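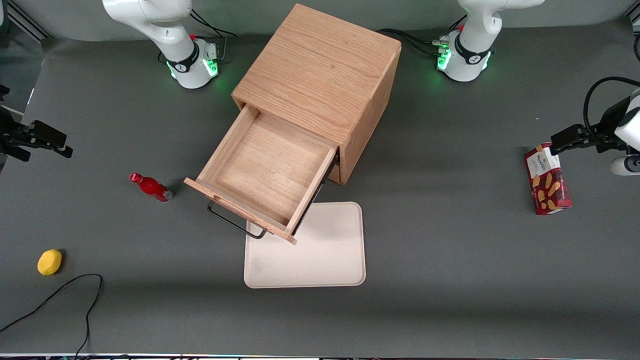

Plellberg visit, notes typed up on the train, 4/10/19

Got there late, parking is across the road now and the old gate is shut. Badge, shoe covers, straight in. Yasmine Belkadi took us round. She ran the returns floor before she moved over to the automation side, so she knows all the people and they stop her every few yards.

Returns first. 133 people on the site, two shifts. The job used to be: open the item, check inside, put stuff back, close, next. All day. Drawers were the worst of it, wrists mostly. Arms are being brought in for the open and check part, always in pairs. Small furniture and grocery odds and ends to start with, so a cabinet with a drawer, a tray, a bottle, a box of cookies. Heavy stuff stays with Clunard down the road for now.

Talked to Henrique Mendes, 4 years on the line. He sets up tables for the arms now and writes down what goes wrong. Likes it more, misses the talking. Pay is the same so far, he brought that up twice. Training was 2 weeks and he says too short, esp. the fault codes. Some of the older crew asked to stay on packing and got it.

Packing hall was loud, couldnt hear half of what we were told. Hallia conveyors, new since September. People stand on mats now. Breaks are staggered which nobody I spoke to likes, you dont eat with your friends any more.

Asked about jobs. No layoffs, but leavers on returns arent being replaced. Yasmine said so straight out, fair enough.

Lunch ok. Chraibi site next, need to ask them the same thing about brakes and shift pay.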